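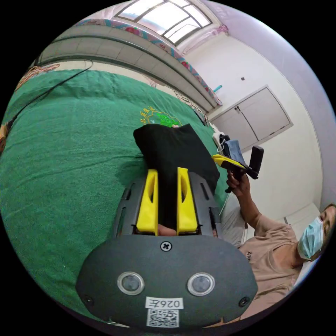 Lucimara Moura's objection was that the arms should come last. Buy the grippers first, she argued, put them in people's hands, and leave the robot line of the budget blank until the recordings show which tasks are worth automating.

Chapter 2
Planning the Equipment Budget

The objection was raised at Huva during the planning round described in Chapter 1, and it sets the order of this chapter. A conventional purchase begins with the manipulator and treats everything else as accessory cost. Where the system is to be trained on human demonstrations, the sequence changes. Hand-held grippers are bought early, in small numbers, and used on ordinary work such as folding and moving cloth on a bed. The arm is specified later, when reach, payload and finger geometry can be read from the recorded work.

2.1 Units and Pairs

The planning unit is the operator station. Tasks involving fabric commonly need two hands, so a station is budgeted as 2 grippers. Single-gripper stations are cheaper but exclude most bedding and laundry tasks. A buyer who mixes the two types should enter them on separate lines.

Each gripper should carry a printed label and a machine-readable code, and the same identifier should appear in the asset register. Fingers are entered as consumables. Bodies and lenses are entered as capital items.

2.2 Cost Categories

Station costs fall under purchase, spares, data storage, operator time and site access. Operator time is the category most often understated. In the Misberg plan, Henrique Amaral recorded 1,334 demonstrations as the target for the first phase and allowed 20 working days to reach it. The plan made no provision for travel between homes, and the schedule had to be redrawn in October.

Site access covers payments to households, insurance and protective supplies. It varies with location and should not be averaged across sites.

2.3 Deferred Purchases

A deferred purchase is an item named in the plan but not priced. It requires a decision date and a responsible person. Without both, it should be struck from the plan. Table 2.1 lists the deferred items in the Misberg plan with the conditions for release of funds. Section 2.4 applies the same method to a leased system.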